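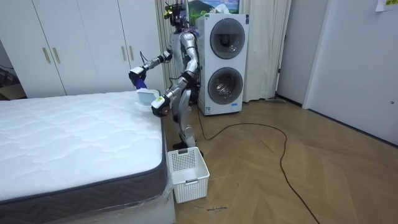 I have now lived with a washer and dryer in my bedroom for the whole of December, and I have opinions!

Some background for anybody new. When I took the apartment on Skiltden Street, the listing said "in-unit laundry" and I was so excited that I didn't ask which part of the unit. It's the bedroom. The stacked pair stands right past the bed, white on white, and the first night I lay there looking at it like it was a very tall roommate. My old place had two machines in the basement for the entire building, and one of them ate quarters, so I'm still counting this as a win.

What I didn't expect is how much it would change the way I do the bed. Laundry used to be an expedition. I'd save everything up, haul it downstairs, haul it back, and then the clean sheets would sit in the basket for days while I slept on the spare set with the hole in it. Now I strip the bed, turn, and the washer is right there. The sheets don't even leave the room.

So that's the new routine, and it goes like this. Everything comes off first thing in the morning, pillowcases included, down to the bare mattress. I leave it bare while the wash runs and open the window if it isn't freezing. My grandmother did this every single week and called it letting the bed breathe, and I used to roll my eyes at her. Sorry, Grandma. I like it now. The room smells better, and I get to see the mattress, which has this wavy quilting on top and a dark gray zigzag band around the side that I paid for and then covered up immediately.

(Yes, the plastic is still on the lower part of the base. I know. I got the top half of the job done the day it was delivered and then the pizza came. My friend Idalina Teixeira has offered to come over with scissors and I keep telling her next week. It crinkles if you kick it, otherwise I forget about it.)

The white plastic basket lives on the floor at the foot of the bed. I tried it in the closet and I tried it in the bathroom, and both times I ended up with a pile of socks at the foot of the bed anyway – so that's where the basket goes. It's the kind with the little holes all over the sides, and I'd get that kind again. I had a canvas hamper before this one and anything damp that went in came out smelling like a pond. The only thing I'd change is the handles, because a full load of towels is heavy and those cutouts dig into your fingers.

Now the fitted sheet. I have a theory that there are people who start at the head of the bed and people who start at whichever corner they're standing next to, and I'm the second kind. I do the near corner first, tuck it down deep, then go diagonally across to the far one, and after that the last two mostly behave. If I go around in a circle the fourth corner never makes it and I end up kneeling on the bed, yanking. The set I have on rotation is from Raudsepp and cost me 58 dollars on sale, and the pockets are deep enough that they don't pop off in the night, which I can't say about the cheap Sitwood ones I bought in a panic the week I moved in. Those are dust rags now. Pretty good dust rags!

A few things about sleeping next to your laundry, if you're looking at a place like this and wondering.

The noise is fine during the day and terrible at night. I start nothing after nine. A normal load is 58 minutes on the washer (same as the price of the sheets, I only noticed when I typed it) and the dryer takes 90 on towels, so if I forget until after dinner, it waits.

The heat is real. With the dryer going the bedroom gets toasty, which is lovely this month and will be awful in July. Ask me again then.

Lint goes everywhere. I clean the trap every load and I still dust more than I used to. I've started wiping down the headboard wall on sheet day because I'm already in there with a cloth.

And you will never again have an excuse for putting off the laundry, which I resent a little.

Next on my list is a shelf from Cemberg for the detergent, which is currently living on the windowsill next to a fern. I measured the wall and there's a gap 17 inches wide, and the shelf comes in 16 or 18, obviously the two most useful sizes. I'm going to order the 16 and see how I feel about it. And then the plastic, Idalina, I promise.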